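Hobby Electronics, Session 5: Switching a Load with a Comparator

These notes go with the bench work on the dusk switch. Bring your breadboard from the last session with the divider still in place. The Grindport kit has every part you need except the lamp, which is in the drawer under the scope.

What the circuit does

A light-dependent resistor (LDR) changes resistance with the light falling on it. We put it in a divider with a fixed resistor, and the voltage at the middle of the divider moves up and down with the light. A comparator looks at that voltage and at a second voltage that we choose. Its output goes one way or the other depending on which is higher. The output drives a transistor, and the transistor drives the relay.

Why not connect the divider straight to the transistor? It does work after a fashion, and some of you tried it in February. The trouble is that the transistor turns on gradually. For part of the evening it is half on, the relay coil gets too little current to pull in properly, and the transistor warms up. A comparator has only two output states in normal use, so the relay gets either full current or none.

The divider

Put the LDR on the supply side and the fixed resistor on the ground side. In bright light the LDR resistance is low and the middle point sits near the supply. In the dark it falls toward ground. If you swap the two parts, the circuit works the other way around and the lamp comes on in daylight.

Measure your own LDR before you choose the fixed resistor. Parts from the same bag can differ a lot. Cover it with your hand to the level of darkness you want, read the resistance, and pick a fixed resistor close to that value. This puts the switching point near half the supply, where the reference trimmer is easy to set. 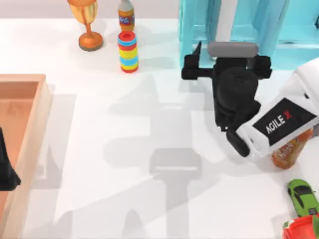 The reference comes from a trimmer wired across the supply, with the wiper going to the other comparator input. Both voltages are taken from the same supply, so if the supply sags a little, both sides move together and the switching point stays where it was. Do not feed the reference from a separate source unless you have a reason to.

Hysteresis

With the circuit as described so far, the relay will chatter at dusk. The light changes slowly, and the divider voltage spends a long time close to the reference. Any noise on the line pushes it back and forth across the threshold.

The cure is a large resistor from the output back to the non-inverting input. When the output changes state, it drags that input a little further in the same direction. The voltage on the other input now has to travel some distance back before the output can change again. The gap between the two thresholds is the hysteresis.

On our board a gap of 150 mV is plenty. If you still hear chatter, make the feedback resistor smaller and try again. If the lamp comes on at dusk but stays on well into the morning, the gap is too wide and the resistor should be larger.

Remember that the comparator in the kit has an open-collector output. It can pull down but it cannot pull up, and without a pull-up resistor you will see nothing useful at pin 1.

Driving the relay

The Avix relay coil draws 80 mA at 5 V, more than the comparator can sink, so the transistor is needed. Put a diode across the coil with its cathode (the banded end) to the positive supply. Check the band before you apply power. A reversed diode is a short across the coil and will usually take the transistor with it.

Keep the relay contacts on low voltage in this course. No line voltage on the benches.

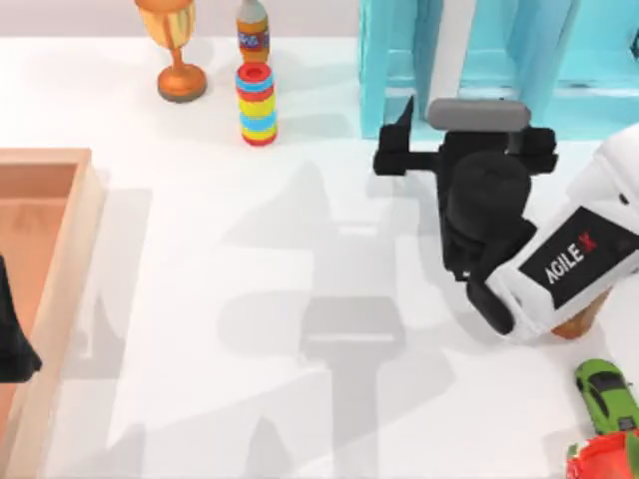 Page last changed: March 2019

Bench work

1. Build the divider and write down the middle voltage in room light and with the LDR covered.
2. Add the trimmer and set it halfway between those two readings.
3. Add the comparator and pull-up. Watch the output on the meter while you shade the LDR.
4. Add the feedback resistor. Find both thresholds by turning the trimmer slowly each way, and note the difference.
5. Add the transistor, diode and relay. Connect the lamp last.

To hand in

One sheet with your schematic, the readings from steps 1 and 4, and the value of the feedback resistor you ended up with. If your gap is far from what you calculated, say what you think caused it. The usual suspect is the pull-up resistor, which is in series with the feedback resistor when the output is high and is easy to leave out of the sum.

Reading: the Niskanen notes, chapter 2, up to the section on window comparators. The Jiter simulator has a comparator model with an open-collector output if you want to try values at home.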